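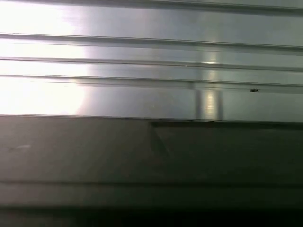 Home | Products | Downloads | Support | Contact

Hundness 5 – wrist-camera perception and motion planning for taking computers apart

By Raili Pesonen
May 4, 2019

Print this page | E-mail this page

If you have ever tried to get a robot arm to reach into an open desktop computer, you'll know the arm is the easy part. It goes where you send it. The hard part is deciding where to send it, when half of what you want to touch is shiny, the other half is hidden under a cable, and the one clip you really need sits between two things you mustn't lean on. Hundness is the software we wrote for that job, and version 5 is the one we've been wanting to ship since we started (it has been a long winter at Estum, and a lot of coffee went into it).

Hundness runs on an ordinary Linux computer beside the arm. It takes the picture from one or more small cameras at the wrist, builds a working model of the case in front of it, and plans short, careful moves for the gripper. You tell it what you want reached or removed, either from the task editor or from your own Python script, and it comes back with a path, a grip pose and a confidence score. If the score is under the limit you set, the arm waits and asks. We think that's good manners in a robot.

What's new in the perception side

Bare sheet metal has given us more trouble than anything else. A bright lamp over the bench turns a steel panel into a mirror, and the old version would sometimes take a reflection for an edge and plan very politely around something that wasn't there. Version 5 compares several views taken a small wrist movement apart. Real edges stay put on the panel and reflections slide, so the software can throw the sliding ones away before they ever reach the planner. You can see what it threw away in the Glare tab, and I'd encourage you to look in there during your first few days, since it will teach you a good deal about your lighting.

Boards are handled differently. Hundness looks for landmarks first – memory slots, the socket frame, mounting screws, the coin cell – and lines up its model on whichever of these it can find. Five good landmarks are plenty. It doesn't mind if the computer is sitting sideways or upside down as the camera sees it, and printed text on the board is read in any direction and used as a hint, never as the last word.

What's new in the planner

The planner now treats the fingers, the linkages and the housing as separate shapes. That may sound like a small thing, but the old single-block model was so cautious that it refused to go near a processor socket at all. Now a fingertip can be sent down between two parts with the rest of the gripper checked against everything around it, all the way in and all the way out again.

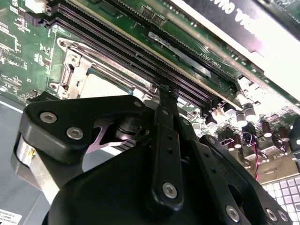

Mahmoud Alaoui writes that he would still like the planner to show its clearance on the way out as clearly as it does on the way in, because backing away from the memory slots is where he gets nervous.

He's right, and it is on the list. For the moment you can get the same numbers by ticking "Log retreat path" in the planner settings. They go into the run log as plain text, one line for each step, and the smallest clearance is repeated at the end so you don't have to hunt for it.

Cables have their own setting too. A cable is marked as soft, so the planner will route around it when it can, and when it can't it will offer you a slow move with a force limit. You choose the limit. Please start low! Thin wires near the front-panel headers are easily pulled, and a loop that hangs harmlessly to one side in one case may lie straight across the board in the next, even when the two computers are the same model.

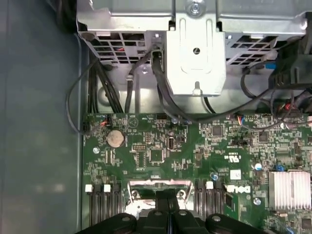 For that reason the soft map is rebuilt each time the arm comes back to its viewing pose, and you can ask for an extra rebuild at any step in a task. It adds a short pause, and in our own work we have never been sorry to have it.

Building a task

The task editor comes with 33 ready-made steps, such as "view from above," "approach between landmarks" and "hold and wait." You drag them into order, fill in the blanks and press Rehearse, which plays the whole thing on screen with the last camera pictures behind it. Ikechukwu Ezeani wrote the rehearsal view and has also written a very friendly guide to it, which you'll find under Downloads. If you used the Skeltent plug-in with version 4, your saved tasks will open as they are, though you'll be asked to pick a gripper model the first time.

What you need

Computer: 64-bit Linux, 14 GB of free disk space
Cameras: one at the wrist at least; two are better for deep cases
Arm: any six-axis arm with a supported driver (see the Support page)
Gripper: two-finger, with a model file; the set includes 63 of them

If your gripper isn't among them, send Maricruz Cárdenas a drawing and the finger travel, and she'll make you a model file at no charge during your first year. Licenses are sold by the arm, and updates within version 5 are included. Trial copies run in full until the end of January, with Rehearse left working after that so you can still open and read your tasks.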